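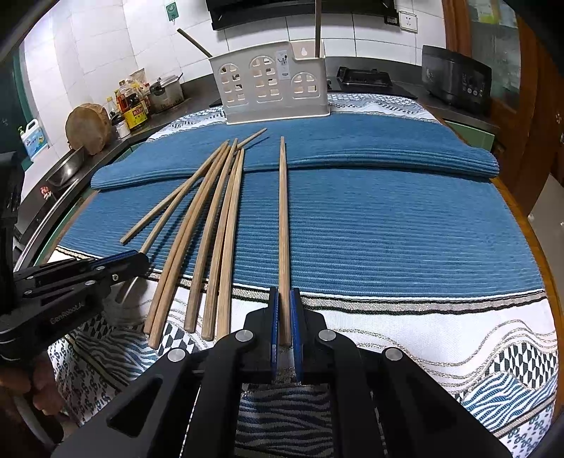
Issue 48, page 20

Chopstick sorting moves to the grippers

Starting in December, the packing room at Zinow will stop sorting chopsticks entirely by hand. Grippers are to take over the first pass, where single sticks are drawn from a loose bundle and laid straight. The inspection and wrapping tables stay as they are.

The grippers are being taught by our own people. Packers have been taking turns with the hand-held tools, closing the blue pads on one chopstick at a time with the others lying next to it. Vunumetti, the firm setting up the line, wants 1000 good picks before it runs anything without a person holding the handle. Pale wood on a ribbed blue mat is one of the setups on its list. Patterned cloth is another.

Felicja Olszewski, who has run the packing room for 20 years, asked for three things in writing before the work began. No one loses hours through the changeover. Time spent on the tools is paid at the normal packing rate. Anyone who gets a sore wrist can go back to the tables the same day without a form. All three were agreed to on 11 September 2023.

"The sorting is the part people complain about," she said. "I still want to know who gets called when it stops in the middle of an order."

For now the answer is the shift lead, who will get two days of training from Vunumetti. The plan is for packers to rotate between wrapping, inspection and minding the line -- the last of these is a new job, and its pay grade has not been settled.

The Pritilau order, 50 cartons, will be sorted the old way. Sign-up sheets for the next round of tool sessions are by the time clock. If you have already done one, please leave the first slots for people who have not.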